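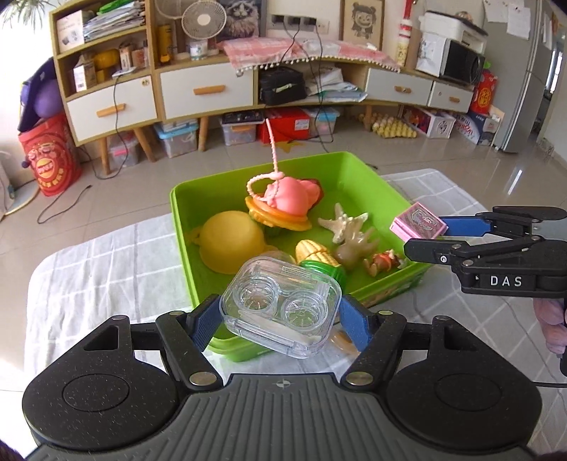

Accueil > Travailler chez nous > Offres en cours

Infirmier/infirmière en consultation de suivi du sommeil (H/F)

La clinique Landen ouvre une deuxième salle de polysomnographie en septembre et nous cherchons une personne curieuse pour rejoindre Inese Laur et son équipe de nuit !

Vous accueillez les patients dès 18 h, posez les capteurs, expliquez le déroulement de l'examen et préparez le compte rendu avec le Dr Sumpouw Sugeng Sumampouw, pneumologue. Poste à 60 %, deux nuits par semaine, CDI.

Diplôme d'État exigé. L'expérience du sommeil est un plus, mais on vous forme sur place (et on adore ça). Parking gratuit, repas fourni.

CV et quelques lignes sur vous à Purificación Barroso, service du personnel, réf. 3958.

Dernière mise à jour : juin

Imprimer | Envoyer par e-mail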